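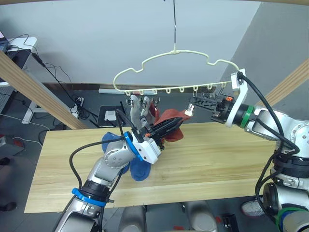

How should socks be hung on a clip hanger?
By the cuff, one sock to a clip, with the heavier pairs split between the two ends so the bar stays level.

Haverford's shared laundry room will add 34 clip hangers in December, building manager Siobhán Moynihan told residents in a notice. The hangers will go up on wall hooks along the drying side of the room, next to the folding tables.

Moynihan said small items draped over the heaters had become a fire concern. Under the new rule, socks and underwear must be clipped and may stay up for no more than nine hours. Items left longer will be moved to a bin by the door.

Nantana Ongart, who runs the laundry service at the nearby Closedow building, advised on spacing. She recommended a gap of about 30 inches between hooks so that air can pass between loads.

The hangers and hooks cost $1,468, paid from the building's repair budget. The room will close at noon on the day of installation and reopen that evening.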